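12 March 2019
Sim bench, kitchen set, pick-the-can task

Came in this morning to find that the overnight batch had finished early, which in my experience is never good news. The job was supposed to run 710 episodes. It ran 165 and then stopped, reporting success. The log was very calm about it.

Spent the first hour blaming the scheduler. The scheduler was fine. It had been told that everything was done and it believed what it was told, same as me at eight in the morning without coffee.

What went wrong, as far as I have it now: the checker in Trarus looks at the distance between the can and the tool point, and if that stays under the threshold for long enough it calls the grasp good. In episode 165 the tool point and the can were both at the same spot. That spot was the world origin. The can was in fact standing on the counter and the arm was nowhere near the origin, but the two numbers the checker was reading had both gone to zero, and zero minus zero is a very small distance. So: grasp achieved. Then the early-stop rule (mine, added in August, I was proud of it) decided that the policy had nothing left to learn and shut the batch down.

Why both numbers went to zero took the rest of the morning. The can's pose comes from the object table, and the tool pose comes from the gripper's own link. When I swapped arm models last week I went to the Nustley description file with the bare flange, meaning to bolt the gripper back on in the next step of the config. The next step of the config is commented out. The comment is in my handwriting, so to speak. It says "put back before running."

With no gripper link to find, Trarus does not raise an error. It hands back a default pose, all zeros, and writes one line at debug level, which we do not keep. The can lookup is the same function. It was working until the table got reindexed after a reset, and from then on it could not find the can either and handed back the same polite zeros.

Reran the scene alone with rendering on, no policy driving, to see what had been loaded.

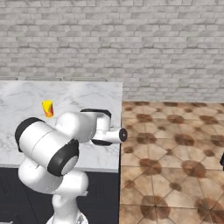 Rerun, kitchen set, Nustley arm. Flange ends in the cap, no fingers. Can still upright on the marble.

I would like it noted that one look at this would have saved me the hour with the scheduler. We turned rendering off for batches to get the speed back, and we did get it back. The failures are now much faster.

The tool end is out past the edge of the counter, over the tile. I had half wondered whether the start pose was bad too, and I think it is. The old start pose was tuned for the previous arm, and the joint order in the new file is not the same. It loads without complaint and gives you an arm with its tool end hanging over the floor. Not what caused the stop, but I want it fixed before anybody trains on it. Writing it down as a separate fault so it doesn't get quietly absorbed into this one.

Then the safety part, which I was hoping not to have.

The same lookup function is used by Caron, on the real cell. I checked. Caron uses it to get the tool position for the slow zone, the bit of code that drops the speed when the tool is near the edge of the table. If the link name is wrong on the real arm, the tool is reported at the origin, the origin is the middle of the base, and the middle of the base is by definition well inside the table. So the slow zone never triggers. The arm would go over the edge at full speed, perfectly satisfied that it was at home.

To be clear for whoever reads this: this has not happened on the cell. The link name there is right, I read it off the running config and then read it again. The hardware stop and the light curtain don't go through this code at all. But the only thing between us and a slow zone that does nothing is a string being spelled correctly, and see above for how I am with strings.

Put a note on the cell's power box: no arm model changes until the lookup is fixed. Moved the speed limit in Caron down to 9 percent for everything in the meantime. It is like watching paint consider drying. Fine.

Changes made today:

Lookup now throws if the link or object is missing. No default pose. Broke four other scripts straight away, all of which had been getting zeros for who knows how long and one of which I had described as "robust" in a slide.

Gripper step uncommented. Deleted the comment as well so it can't be sarcastic at me later.

Early stop needs 100 good episodes in a row before it fires. It was one. I don't want to talk about it.

Batch job now renders the first frame of the first episode and saves it with the log.

Not done yet:

Start pose for the new arm. Need the joint order written out next to the old one and checked by eye, a joint at a time.

Object table reindexing after reset. I know that it happens and I don't know why it waited until episode 165. Resets before that one look identical in the log. Could be a timing thing – I hate it when it's a timing thing.

Caron side: same throw, but on the real arm a throw in mid-motion has to end in a controlled stop and I have not tested that it does. Test with the arm low, nothing on the table, one person on the stop button. Not alone and not after six.

Nokerent results from last week used the same checker. Their gripper was attached, so the tool pose should be good, but the can side could have gone the same way. Pulled the numbers off the shared page until I have rerun them. They were very good numbers. I did think so at the time.

Batch restarted at 4:40 with the gripper on and the old arm. First frame saved and looked at. It has fingers.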